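Homora open house, quick notes

Posted 18 October 2023

Typing this on the train so excuse the mess. Went out to Varkside for the Homora home and table open house. Doors at 10, I got there late, parking was a pain. 12 dollars to park!! Bring cash, the machine wouldn't take my card.

First floor is all bedding and bath. Skipped most of it. Towels looked fine, nothing I haven't seen at the outlet. Grabbed the floor map and went straight up.

Second floor is the good one. Rooms set up like actual homes, kitchen, dining, a kind of den. You can pick things up, which I like. At the last fair I went to (Dorent, back in February) it was all behind rope and you got told off for leaning.

Kitchen stuff first. Saber had a whole wall of pans, heavy, nice lids, 170 for the set. Too much for me but I went back twice to look. Knives were in a locked case. Drawer organizers sold out already, there was a waiting list and I put my name down.

Then the tea tables, my reason for going. Dark brown wood, good and plain, the kind that makes white china stand out. I've been going back and forth on a darker table for the dining room for ages and seeing one with dishes on it pretty much settled it. Ours is pale pine and everything just dissapears on it.

Favorite was the white mug with the thin gold-colored rim. Simple. Ceramic, curved handle. They had it next to a little reddish-brown teapot, glossy, round, small. Two cups' worth maybe? I wouldn't have put those two together but it works, the warm brown next to the white. Mugs were 20 each, no discount on four, I asked. Got two.

Also liked the long wicker basket, light tan. Want one for bread, or napkins, or the mail, lets be real it will be the mail. Basket tag said 31. Left it. Regretting it a bit now.

Flowers are fake by the way, the red and orange and pink ones in the white planter. Wouldn't usually go for artificial but with the plain dishes it was a nice bit of color. My kitchen gets no sun so maybe.

Lunch was a sandwich from the cart by the elevators, dry, skip it. Coffee ok. Restrooms clean. The den I only saw for a minute, it got packed after lunch and I wanted the early train.

Would go again, earlier, and with a bigger bag. Mugs are wrapped in my scarf right now.
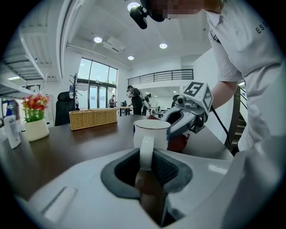
Tea table, second floor: gold-rimmed mug and the little teapot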